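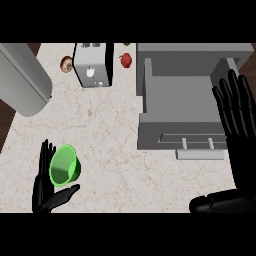

A green bowl over a marble countertop.

Lemlem Araya has the kettle on before I have my coat off. It is a little after four in the afternoon, already getting dark the way it does in January in Drundthorpe, and she wants to know whether I take sugar, whether I found the side gate all right, and whether I have eaten. I say I have. She puts out bread anyway, and a dish of lentils, and then a second dish of lentils because the first is the hot kind and she doesn't know me well enough yet.

I had come to talk to her about Kandside, the supper club she started in her own dining room and now runs out of a former shoe shop on the corner. She was happy to get to that, but it took us a while, by way of her mother's garden, the price of onions, and a long story about a bus.

"I never meant to feed strangers," she says, sitting down at last. "I meant to feed Hagos, and he brought a friend, and the friend brought his sister. My table had six chairs. I remember somebody eating on the stairs with the plate on their knees, perfectly happy, and I thought, well, I need a bigger table."

Hagos Belay is her cousin, and still at Kandside most evenings. He handles the bookings, which used to live on the back of an envelope and now live in a notebook with a rubber band around it. I asked him later why they hadn't moved to something online. "We tried it for a month," he said. "People stopped phoning, and I missed them. When they phone they tell you it's their anniversary, or that Grandpa can't chew so well anymore. The website never told me about Grandpa."

The recipes are her mother's, mostly, though Lemlem is frank about how much she has changed. Her mother cooked by the handful, and her hands were smaller. "For a whole year everything I made was too salty, and I couldn't think why, because I was doing exactly what she did. Then my aunt came and watched me for five minutes and laughed so hard she had to go outside." She holds up her own hand, fingers spread, to show me.

Onions are where everything starts. She cooks them dry, with no oil at all, in a wide heavy pot, and she won't be rushed over it. For a full Saturday-sized crowd it takes 90 minutes before anything else goes in, and she stands there for nearly all of it — stirring, listening to the radio, telling whoever is on dishes about the news. "If you put the butter in early you get fried onions. Fried onions are very nice. Put them on a hot dog. I want them to melt until you can't find them."

The spiced butter itself she makes in big batches and keeps in jars at the back of the fridge. She gave me a rundown of what's in it, then stopped partway through and said the rest was between her and the jar. I can report cardamom, fenugreek and a good deal of garlic.

The flatbread is a sorer subject. Getting the batter to sour properly in a cold town nearly finished her, she says. The first winter in the shoe shop she tried it by the radiator, on top of the boiler, and once in her bed with a hot-water bottle while she slept on the couch. The one who sorted it out was Ludger Ehlers, a retired baker who lives two doors down and had been coming in for dinner since the second week. He lent her an old proofing cabinet from his garage and came by every morning to smell the batter.

"He doesn't say good morning," Lemlem says. "He lifts the lid, he smells, he says 'tomorrow,' he goes home. Then one day he lifts the lid and says 'today.' I could have kissed him."

Money has been harder. Turning the shop into a place where you could legally serve soup cost more than she had been told it would, and a neighborhood dinner held out on the street brought in $4,000 toward the new extractor hood. She is still touched by it. Bereket Chala grilled for that one, seven hours straight, and Mulugeta Beyene played the krar until one of the strings went, and then sang without it. They served 192 plates that night. Lemlem knows the number because she washed them, with help, until two in the morning.

There are no menus at Kandside. You sit where there's a seat, usually beside someone you haven't met, and a shared platter comes to the table. I wondered whether people ever minded that.

"Some do, for ten minutes," she says. "They pull their elbows in. They eat from their own little corner, very polite. Then somebody wants the greens, and the greens are on the other side, so now you have to talk. I put the greens on the far side on purpose."

She would like to open for lunch in the spring. Hagos thinks it's too much, and they have been having the same argument about it since the fall, cheerfully, across the pass. She'd also like to teach a class for teenagers on the quiet nights, with the onions as lesson one and probably lesson two.

It was long past dark when I got up to leave. Lemlem packed the lentils into a tub for me, the mild ones, then looked at me for a moment and added a spoonful of the hot ones at the side. She told me to bring the tub back. I'm taking it over next week, and Hagos has me down in the notebook for dinner.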